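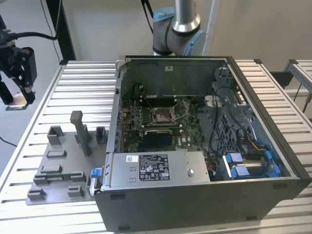 A desktop tower on its side at the Ovmont refurbishing shop, with what looks like a memory module waiting in the fixture tray.

Ovmont wants a second robot to take apart old computers. First it has to find the money for the screws, the shelves and the electrician.

The computer refurbisher put out its equipment plan for the coming year this week, and the robot arm takes up one line of it. The remaining 13 lines cover everything the arm will need once it gets there: a slotted work table, spare gripper fingers, a vacuum, two power drops, a service contract and a sum labeled "cables, misc." that has grown with each draft.

The shop already runs one cell, bought through the integrator Workard, where an arm is being set up to handle memory modules in open desktop towers. Loading a memory stick is a job a teenager can do while eating a sandwich. Programming a machine to do it has so far used up most of a winter and a good part of the training budget.

Ovmont says it is pleased with the progress. It also says it underestimated fixtures, the gray 3D-printed trays and blocks that hold parts where the arm expects to find them. The shop's original budget allowed for 4 trays. It then met the full range of desktop computers that offices throw away, and the printer has been busy ever since.

Two suppliers are bidding on the second cell. Workard has offered a match for the first one, which would let the shop share spare parts and, presumably, share headaches. Kapoor has come in lower on the arm and higher on nearly everything that attaches to it. A third firm, Britora, proposed leasing the whole setup by the month, with a charge for each tower processed beyond 1,000. Ovmont processed 241 in March and described the threshold as "flattering."

The lease is still on the table. It would move the cost out of the capital budget and into operating expenses, an idea that was received warmly by the people in charge of the capital budget and less so down the hall.

Staff on the floor were asked for their own wish list, and it's a modest one. They want better lighting, a cart with wheels that all point the same way, and a decision on who gets to press the stop button on a Saturday, when the shop runs half a crew. The lighting was approved. The cart has been sent back for a second quote.

No jobs are being cut under the plan, which instead adds a part-time position for someone to look after the machines. The pay for that position is listed on its own page — a page longer than the one for the robot.

Bids close at 4 p.m. Saturday. Ovmont expects to pick a supplier before summer and have the second cell in place by fall, floor outlets permitting.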